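Household Systems, Unit 6: The Table as Storage
Handout prepared by Tineke Van Loon

Read before the workshop. Bring a pencil and some humility.

Every shared room has one table that was bought for working at and is now used for keeping things on. Last term we called this "surface creep." Palesa Shabalala called it "my dining room," and her term has stuck.

Surface creep has a pattern. Paper goes down first, since paper is flat and looks temporary. Packages go on top of the paper. Then come the things with no home at all: the gift meant for somebody, the wrapper from something already eaten, the cup.

The Curnby sort

1. Set a timer for 15 minutes. Longer than that and people begin reading the booklets.
2. Work from the near edge toward the wall. Starting in the middle feels heroic and makes two piles.
3. Paper goods in one stack, open booklets closed first.
4. Food and drink leave the table. A bottle counts as drink even if you are "using it."
5. Gifts go to a shelf, bow side up. Do not open them to check.
6. Wrappers go in the trash. There is no debate step.

Jacobus Le Roux will argue that a pile is a filing system. Let him finish, then ask him to find a stamp.
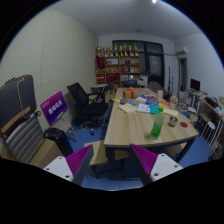

The harder question is what to do with notepads. Most households own several, each with one page used, and each owner believes theirs is the important one. Stack them at an angle and they multiply. Put them in a drawer and someone buys another.

For next time: choose one table you live with and write down what is on it, left to right, without moving anything. Stools and boxes pushed underneath belong on the list too, as the floor under a table is only the lower shelf. One page, please. Last term Kgomotso Engelbrecht handed in 5, and they are still on my table.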